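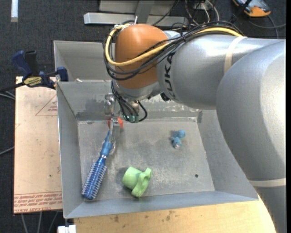
Step 4. Check the cables at the wrist

Before you start, put the arm in hold and hang your name card on the switch. At Berkedo we do this also for very small jobs.

Look first at the yellow cable. It must go over the orange cover in a soft curve and come up again on the left side. If it is tight when the gripper points down into the bin, open the tie nearest the cover and give it a little more length. Do the same with the black bundle.

After this, take the thin black cables between two fingers and follow them down to the green connectors. Press each connector until it sits flat. Do not pull on the loop.

Step 5. Check the bin clamp

Push the corner of the bins with your hand. If they move, tighten the blue and black clamp and teach the bin corner again (program 173).

Step 6. Test picks

Run program 200 at slow speed with the hairbrush. Write the result in the cell book and tell Tamer Mansour if a finger is bent.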